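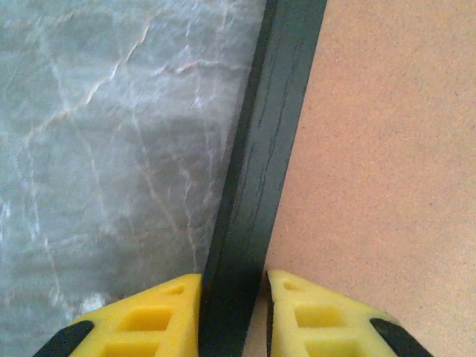
A comment returned with the previous checklist asked whether the edges of the bench top really needed an entry of their own, as fingers and paper corners catch there long before anything goes wrong in the middle. The point is accepted and Section 1 has been extended.

# Print Framing Bay: Inspection Checklist

**Site:** Pimthorpe
**Form:** 477
**Date of inspection:** Oct 19, 2020

## 1. Work surface

- [x] Surface free of grit, staples and offcuts
- [x] Veined pattern not mistaken for cracking — check by touch
- [x] Edges smooth along their full length
- [ ] Rails at far edge and sides secure

*Comment:* One fixing on a side rail turned by hand and is to be tightened before the bay is next used. Staff are reminded that blades must not be used directly on the bench top.

## 2. Paper and prints

- [x] Sheets stored flat, away from the bench edge
- [x] No more than 50 sheets in any one stack
- [x] Damaged sheets withdrawn and recorded
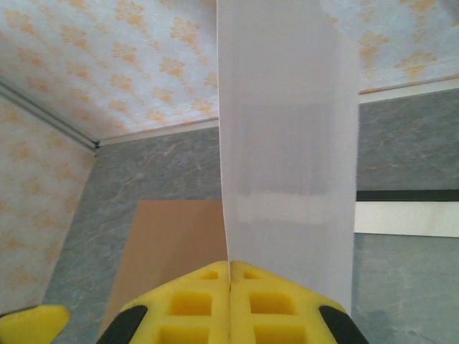

Paper should be lifted clear of the surface before it is turned. Dragging a sheet marks the underside and can give a nasty cut to the hand following it. Any sheet creased in handling is to be put aside and must not be pressed flat and returned to the stack. The present supply, delivered by Usix, was counted at 168 sheets and agrees with the stock card.

## 3. Walls and corner trim

- [x] Wallpaper firmly stuck, no lifting at the seams
- [ ] Metal corner trim free of sharp ends

*Comment:* A slight burr was felt at the lower end of one trim. Hnatiuk has been asked to file it down and to check the matching piece.

## 4. Frames

- [x] Frame laid fully on the bench, with no overhang
- [x] Corners closed, gaps under 1 mm
- [x] Print checked against frame opening before fitting 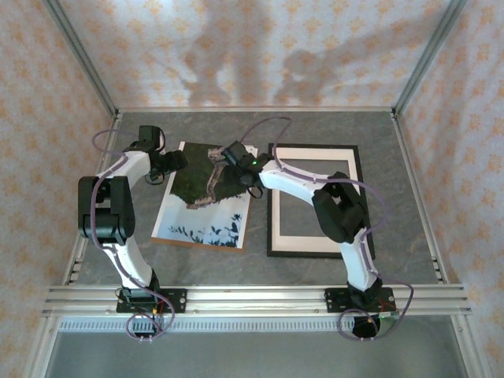 Frames with an open corner are to be labelled and returned to Prenville — they are not to be glued in the bay. The print and its frame should be kept side by side until both have been checked.

## 5. Result

Passed, subject to the two open items in Sections 1 and 3, to be closed within 5 working days. The next full inspection falls in May.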